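玄关还没弄完,先来更新一下

上一篇发出去以后,有人在评论里问我玄关到底什么时候开工,我当时回得特别爽快,说这周就动手。然后就拖了挺久……不过现在真的开工了!写这篇的时候我头发上还有腻子,洗了一遍没洗掉,懒得再洗第二遍。

先给没看过前面的朋友交代两句。我家玄关就是一条窄窄的过道,进门左手边是墙,右手边还是墙,中间站两个人就得侧着身子。前任房主在左边那面墙上贴了壁纸,米黄底子,上面有那种凸起来的大花,摸上去像泡过水的麻布。刚搬进来的时候我还安慰自己说,看久了会顺眼的。没有,越看越烦。尤其是下半截,被雨伞、行李箱、自行车把手蹭得一道一道的,有几处还翘了边,我每次穿鞋都忍不住去抠一下。

所以这次的计划是这样:撕掉壁纸,补墙,下半截刷深一点的颜色,上半截刷浅的,中间加一道木线条;门口那块坏了的地砖换掉;再装一排挂钩和一条能坐着穿鞋的长凳。听起来很简单吧?我写在本子上的时候也觉得很简单,还画了图,还上了色,画图那天晚上是整件事里最愉快的一晚。

从撕壁纸说起。

我在网上看了一堆视频,视频里的人都是拿喷壶喷一喷,等一会儿,从墙角捏住一个边,哗啦一下整幅就下来了,画面极其解压。我满怀期待地喷了,等了,捏了,结果撕下来一块指甲盖大的。再撕,又一块指甲盖大的。后来才明白,我家这个壁纸表面有一层塑料膜,水根本进不去,得先用铲刀把表面划花,再喷水,水里兑一点洗洁精,然后耐着性子等。我那天下午特别没耐性,等了没两分钟就上铲刀,把墙皮也铲下来一大块,灰扑扑的一个坑,像被谁踹了一脚。

吃了这个亏以后我就老实了。喷水,去阳台收衣服;回来再喷一遍,去泡杯茶;茶喝完了再来铲。这么弄下来反而快,底下那层纸变得软软糊糊的,铲刀贴着墙推过去,能推出长长的一条。地上提前铺了旧床单,床单上又铺了一层塑料布,我强烈建议两层都要有。湿纸掉在地上,踩一脚,带到客厅,干了以后粘在地板上,比贴在墙上的时候牢多了。这句话是我跪在客厅地板上抠纸的时候想到要写进博客的。

还有一件事要提醒:过道里有开关和插座的,一定先去把电闸拉了,再拆面板。别嫌麻烦。我是挑白天干的,拉了闸也看得见,手边放了一个头灯备用,头灯后来还真用上了,墙角那一段靠着门,光怎么都照不进去。

壁纸撕干净那一刻我还挺激动的,退后两步想欣赏一下,结果看见的是一面像地图一样的墙。黄一块白一块,有一条很长的裂缝从门框斜着往上走,还有一堆不知道以前挂过什么的钉眼。我真的很好奇他们家到底往墙上挂了多少东西,门口这么窄,挂那么多,进出不碰头吗?

补墙我用的是现成的膏状腻子,桶装,打开就能用。会自己调粉的朋友可以省点钱,我调过一次,调出来一盆疙瘩,从此认命。小洞直接用刮刀抹平就行,那条裂缝比较讲究,要先用刮刀尖把缝划开一点,把里面松的渣渣刷出来,再填腻子,上面贴一层网格带,再薄薄抹一层。我第一遍抹得太厚了,贪心,想一次搞定,第二天早上一看,中间凹下去了,边上还开了细纹。只好磨掉重来。

说到打磨……唉。打磨是我全程最讨厌的环节,没有之一。我把通往客厅的门洞用塑料布封了,胶带贴了一圈,自认为天衣无缝。磨完以后我去厨房倒水,台面上一层白灰,用手指能写字。电视柜上也有。连卧室床头那本书的封面上都有!我怀疑这个灰是会拐弯的。后来学乖了,改用湿的打磨海绵,慢是慢一点,灰少太多了,要是你家也住着人边住边弄,直接上湿海绵,别学我先干磨一遍再后悔。

那几天我们家的日子过得很乱。鞋全部搬到了客厅,堆在沙发旁边,雨伞挂在书架上,快递箱子没地方拆,就摞在餐桌底下。每天早上出门都要在客厅里翻鞋,翻出来一只,另一只死活找不着。有天早上我穿着一只黑的一只深蓝的就出门了(款式是一样的!),到了公司坐下来才发现。吃饭也是有什么凑合什么,随便热一热就算一顿。 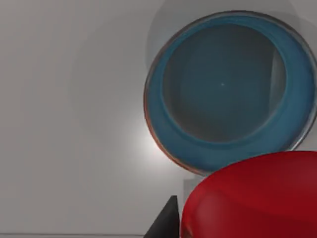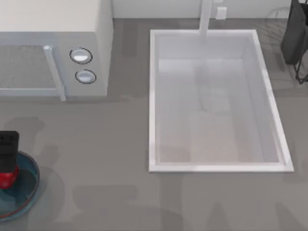 好,继续说颜色。选颜色花的时间比撕壁纸还长,我说出来自己都不好意思。

上半截很快就定了,一个偏暖的白,没什么好说的。下半截我从夏天纠结到现在。最开始想要墨绿,收藏夹里存的全是墨绿的过道,配黄铜挂钩,好看得要命。可是人家的过道有窗,我家没有。我买了小样回来刷在硬纸板上,立在墙根看了几天,白天像墨绿,晚上开了灯就是一团黑,进门感觉像钻进一个山洞。然后换成灰蓝,灰蓝在店里看特别高级,回家一刷,冷冰冰的,像小时候医院走廊下面那一截墙裙。我妈要是看见了肯定要问我是不是哪儿不舒服。

最后选的是 Misteo 家的一个颜色,叫 Crabtree,是一种带一点粉的棕红,有点像晒旧了的砖头,也有点像煮过头的山楂。单看色卡我是绝对不会选的,色卡上它又脏又闷。但是小样刷出来,晚上开灯以后暖暖的,特别舒服,跟门的木头颜色也搭。我在硬纸板前面走过来走过去,关灯开灯,开灯关灯,家里人路过问我在干吗,我说我在模拟下班回家。

这里想啰唆一句,小样千万要刷在大一点的纸板上,而且要刷两遍。我最早图省事,直接在墙上刷了巴掌大的几块,颜色互相打架,旁边还露着补过的腻子,根本看不出什么。换成纸板就好多了,可以挪来挪去,靠着门框看看,放到灯底下看看,晚上再看看。看腻了的那块就可以淘汰了,很准的。

油漆连底漆一起是 330 块,我觉得还算合理,毕竟面积不大,剩下的还能留着以后补。底漆一定要刷,补过的地方特别吸漆,我有一小块漏刷了,就在门后面,面漆上去以后那块明显发乌,补了好几次才盖住。刷的时候先用小刷子把边边角角勾出来,再上滚筒,滚筒别蘸太饱。我总是蘸太饱。脚背上现在还有一滴棕红色,看着怪吓人的,洗澡的时候搓了半天。

分界线的高度我也想了很久。网上有人说三分之一,有人说一半,有人说要跟开关平齐。我最后是拿美纹纸在墙上贴了一道,贴了撕,撕了贴,定在比门把手稍微高一点点的位置。道理很朴素,行李箱和雨伞够得着的地方刷深色,蹭脏了不显。贴美纹纸有个小窍门也是看来的:贴好以后,先沿着胶带边上用原来的墙色刷一道,把缝隙封住,干了再刷深色,这样撕下来的线是直的。我试了,真的好用!撕胶带的时候我屏住呼吸,从头撕到尾,一点都没渗。那个下午我至少去看了那条线十几回。

木线条还没钉。买是买了,靠在墙角,切角那一步我卡住了。我家这面墙到门框那里不是直角,我拿角尺比了一下,歪得还挺理直气壮的。按四十五度切出来,两根对在一起中间张着一条大缝,能塞进一张卡。我切坏了一根,心疼,就先停了。现在的想法是要么买个能调角度的锯盒,要么干脆厚着脸皮用填缝胶糊过去,刷上漆谁看得出来呢。有没有过来人给个主意?

接下来是地砖,这部分我做足了心理建设,结果过程比想的顺利,钱包受的伤比想的大。

门口那块地方的砖本来就有几块空鼓,踩上去咚咚响,有一块还裂了,裂口正好在推门的位置,拖地的时候拖把老是勾住。我原来打算只换裂的那块,跑了好几家店,根本找不到一样的。年头太久了,花色早就没了,店里的人看了我手机里的照片,表情像在看文物。那就只能把进门这一小片全换掉,换成跟屋里完全不一样的,反倒像是故意设计的。

我挑了 Pradero 的小花砖,奶白底子,棕红色的八角花纹,跟墙的下半截颜色刚好呼应上。砖加上胶和填缝剂,一共 784 块。付钱的时候我手抖了一下。就这么一小块地方!但是真的好看,拆开箱子的时候我蹲在地上一块一块翻着看,每块的花纹印得都有一点点偏,有的深有的浅,摆在一起特别生动。

敲旧砖那天我提前跟楼下打了招呼,还送了一袋橘子。戴好护目镜和手套,先从裂的那块下手,用凿子顺着裂口往里撬。空鼓的几块非常配合,轻轻一撬整块就起来了,底下全是沙。不空的那几块就很顽固,我敲得胳膊发麻,虎口都红了。敲下来的碎砖死沉死沉的,垃圾袋千万别装满,我第一袋装满了,提起来走了三步,底漏了。

铺之前我在地上先干摆了一遍,这一步救了我。我本来想从门口开始铺,干摆以后发现,如果从门口铺起,到里面跟老地砖接头的地方要切出特别细的一条,又难切又难看。于是改成从中间往两边排,两头各切一点,看着就匀称了。切砖是租的机器,店里的人教了我一遍,我听得很认真,回到家还是浪费了两块。幸好多买了。买砖一定要多买,这句我要说三遍,但是我只写一遍。

铺砖当天下午我把自己关在了门里面。就是字面意思,胶要干,踩不得,而大门就在砖的那一头。我铺到最后才意识到自己在屋里,出不去,冰箱里只有鸡蛋和半颗白菜。外卖也没法点,点了怎么拿呢?最后煎了鸡蛋就着白菜煮了面,味道居然还可以。家里另一位下班回来,站在门外头跟我隔着门大眼瞪小眼,在楼道里研究了一会儿,我们从屋里递出去一块长木板,架在老地砖和门槛之间,他像走独木桥一样走进来的。

填缝我选了浅灰,没敢用白的,进门的地方白缝撑不过一个月,我有自知之明。填缝剂抹上去以后用湿海绵擦,海绵要拧得很干,斜着擦,别顺着缝擦,顺着擦会把缝里的料带出来。擦完表面还会留一层白雾,等第二天用干布再抹一遍就亮了。那层白雾刚出来的时候我慌得不行,以为把花砖给毁了,半夜上网搜到很晚,搜出来一堆跟我一样半夜慌张的人。

算到今天,墙和地加上腻子、砂纸、胶带那些零零碎碎,总共花了 1222 块。租机器的押金退回来了,不算在里面。长凳和挂钩也没算,这两样我还没下单,或者说下了又退了。

长凳的事说来话长。我看中的是 Grurnell 的一条窄凳子,掀盖的,里面能塞鞋,页面上写的尺寸正好能放进我家过道。到货以后我兴冲冲拼好,搬过去一放,尺寸是对的,可是盖子掀不开。掀到一半就顶到墙上那个电表箱的门了。我站在那里掀了好几次,换着角度掀,好像多掀几次电表箱会自己让开似的。最后拆了装回箱子退货,拆比装还难,有一颗螺丝拧花了,退货的时候我心虚得要命,结果人家什么都没说。

现在打算自己做一条。不掀盖了,下面敞开,放两层鞋,上面铺一块厚木板,再放个垫子。板子去建材市场让人帮忙裁好,我回来打磨上油就行。腿还没想好,可能用现成的铁架,也可能用木方,木方便宜,就是我的手艺嘛……大家从木线条那一段应该看出来了。

挂钩倒是想清楚了,要 4 个,装在木线条上面一点,两高两低,低的挂包和钥匙,高的挂外套。多了不行,多了就会变成以前我家门后那种状态,外套摞外套,最底下那件从冬天挂到夏天。颜色还在黄铜和黑的之间摇摆,我现在偏向黑的,黄铜配那个棕红会不会有点太像老饭馆?欢迎投票。

灯也想换。原来那个吸顶灯罩子里积了好多小虫子,拆下来洗过了,洗完以后亮了一大截,害得我又开始怀疑颜色选得对不对(对的对的,我又关灯开灯看了一晚上)。如果换灯的话想换个小一点的,光往墙上打,把那条分界线照出来,我对那条线真的很得意。接线我不敢自己来,到时候找电工上门,顺便让他看看那个老开关,按下去有时候要按两次才亮。

还有一个没解决的问题是大门的里侧。墙和地都新了以后,门就显得特别旧,门把手周围的漆磨得露出了底,上面还有以前贴福字留下的胶印。我用吹风机吹热了慢慢搓,胶印掉了一大半,剩下一圈淡淡的影子。要不要把门也刷了呢?刷的话刷成跟上半截一样的白,还是跟下半截一样的 Crabtree?家里另一位的意见是先别刷,让他消停两天,他说鞋在客厅里待得够久了。有道理,我考虑一下。

下周的计划是把木线条弄上去,去市场裁板子,把鞋搬回来。十一月之前能不能全部收工,我现在不敢打包票了,上次打包票的下场大家都看见了。要是锯盒到得早,我先拿那根切坏的木条练练手,练好了再来更新。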